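Ticket 941 - Small white power strip, buttons do not stay down
Opened by: Jyoti Khurana
Location: Tosham office, second room
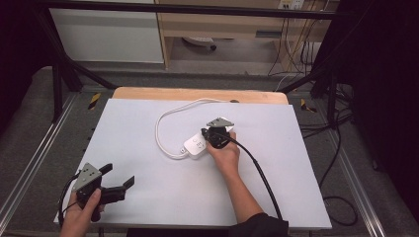 Power strip on the white board, cord to the left.

14 Apr 2025, Jyoti Khurana
One of the small white power strips has a problem. When I press a button on the top, it goes down but sometimes comes up again after a few seconds, and the lamp goes off. I tried two different wall outlets and the result is the same. The label is very faint, so I could not read the model.

Satish Jaiswal
Thank you, Jyoti. Which button is it, or is it all of them? Please also check if the plug sits tight in the wall. Do not use the strip for the heater.

Jyoti Khurana
Only the button closest to the right end, when the cord is on the left side. The others are fine. The plug is tight. We never had a heater on it, only the lamp and one phone charger.

Satish Jaiswal
Then I think the switch inside is worn out. We had the same fault with a strip in the Prerkstead office in June. We do not open them for repair. Please unplug it, put a paper with the ticket number on it, and leave it on shelf 8. Rajkumari has new ones.

Rajkumari Malhotra
I gave Jyoti a new strip, the cord is a little longer than the old one. Inventory line 344 is changed.

Jyoti Khurana
The new one works since yesterday - lamp and charger both OK. The old one is on the shelf.

Status: waiting for disposal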